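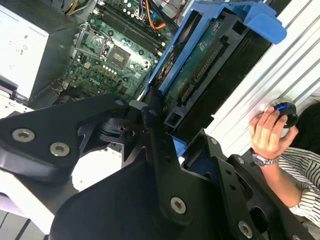 Clorkgate reuse shop -- November update for Grandora

Slow start, better finish. 91 desktops in, most from the Benavides office clear-out. Drives wiped before anything gets listed. Waso still owes us the pickup reciepts, chasing.

Spend so far $727, mostly memory and thermal paste. Rent not in that, seperate line. 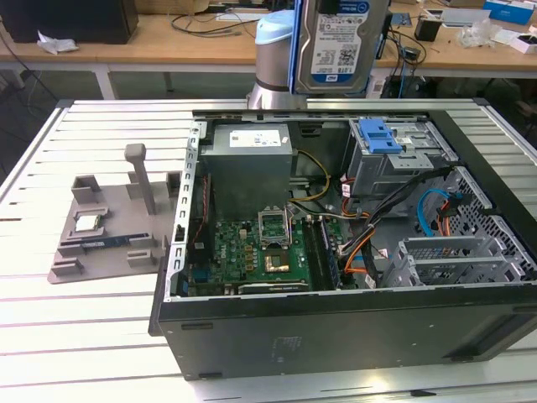 Ese Bako asked if schools could get first pick before public sale. Fine by us, need your OK by Wednesday.

Saturday counter was busy. Older towers go cheap, $20 or so -- laptops we can't keep on the shelf.

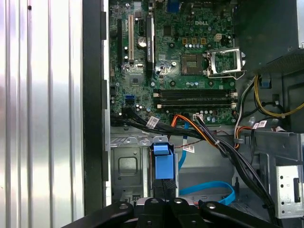
Ah-rin Ham wants the scrap money shown apart from sales next time. Will do. Scrap this month was $198.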